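TRILLTHORPE, 2019-11-16 – The skills center at Trillthorpe has added a suturing bench to its weekend program, giving surgical trainees a place to practice knots and stitches on synthetic pads outside their regular hospital hours.

The bench opened to a first group of 12 trainees this morning. Each session lasts four hours and is split between hand suturing, done with ordinary needle holders and forceps, and instrument tying with the slender wristed tools used in robotic surgery. Places are free to trainees already registered with the center.

The practice pads come from Fodance, a supplier of teaching materials, which delivered a first order of 24 in October. Each pad has incisions for trainees to close. A pad can be used many times before the area next to the cuts becomes too worn to hold a stitch, and the center plans to reorder early next year.

Trainees start with single stitches in black thread and move on to a full row once their knots sit flat. The part most of them ask to repeat is the instrument tie, in which the thread is looped over the closed jaws of one tool before the short tail is picked up and pulled through. Leaving too long a tail is a common fault, and so is pulling the loop tight before the tail has been caught.

Sessions will run every Saturday through the end of the winter term in the Bošković Room on the second floor. The room has space for 30, but groups will stay at 12 so that everyone has a full turn at the bench. Sign-up is through Skelus, the center's online booking page, and closes at noon on the day before each session. Trainees should bring their logbooks – pads, thread and instruments are provided.
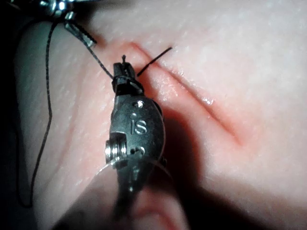
Black suture thread looped at the jaws of an instrument over a synthetic practice pad.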